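Landlords & Small Commercial Owners Board > Leasing > CAM charges on a short lease, what am I missing?

Page 1 of 1

millrace_owner
Joined: 7 posts
August 15, 2019

Okay, so I own one flex building in Flandevley, 3784 square feet split into two units, and the bigger one is coming up empty at the end of the month. I've always done gross leases because my dad did gross leases and it was easy. Now the broker at Simard is telling me to go triple net, and the tenant who wants the space is balking at paying CAM on top. She makes wooden puzzles and wants a small showroom up front. Nice person, good credit, wants three years.

Do I stick to my guns or just raise the rent and eat the expenses like before?

grayledger
Stick to your guns. I ate a roof repair and two bad winters of plowing on gross leases and I'm never doing it again. She can read a reconciliation statement like everybody else.

Ollside_Tom_no_relation
I'd go the other way. Three years with a small tenant, who cares? Price it in and move on with your life. The time you'll spend doing reconciliations on one building isn't worth it, and a first-time tenant gets scared by a bill she can't predict. I lost a really good bakery that way over in Arncombe!

grayledger
You lost a bakery, I lost the price of a truck. Modified gross with a base year if you must, but don't just guess at a number and hope.

millrace_owner
Can somebody explain base year like I'm five? The broker did it on the phone and I nodded a lot. 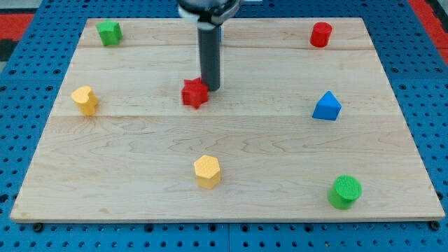 pinchpot22
Base year is easy once you've done one. You cover operating costs up to whatever they were in the first year, and she pays her share of anything over that. So if taxes and insurance stay flat she owes nothing extra, and if the county reassesses you, you're not stuck with all of it. Her share is her square footage over the whole building, and please write down how you measured! Think of that pale board up there as the building and the seams running across it as your demising walls: she pays for her own strip and not for the one next door. The thing that bit me was vacancy. If your other unit is empty during the base year, your costs look low and she'll be paying over that low number for the whole term. Her lawyer should ask for a gross-up clause (they usually do), so have your wording ready.

Ollside_Tom_no_relation
See, this is my point. He's got two units and we're already at gross-up clauses.

pinchpot22
It's one paragraph in the lease, Tom.

halfacre
Tenant side here. I rent a shop and I'd sign a base year deal over triple net any day, but I'd want a cap on the stuff you control. My landlord gave me 7 percent a year on controllables, with taxes and insurance outside the cap. I also asked for 60 days to look over the yearly statement and he said fine. I've used it once and we found a landscaping invoice for a totally different property, lol.

grayledger
7 is generous to the landlord, I'll say that. No complaints.

millrace_owner
This helps a ton, thank you all. The other unit is leased through next August so the vacancy thing shouldn't get me, but I'll put the clause in anyway. Leaning toward base year with a cap. One more, what do you charge for admin? Broker says 25 percent of CAM and that felt like a lot even to me.

halfacre
I would walk out of the room.

grayledger
Even I wouldn't try that one. Skip it, you're managing one building and you mow it yourself.

Ollside_Tom_no_relation
Finally we agree on something. Still say gross.

millrace_owner
Ha, okay, no admin fee. I'm calling the broker in the morning and I'll post the wording once she's seen it.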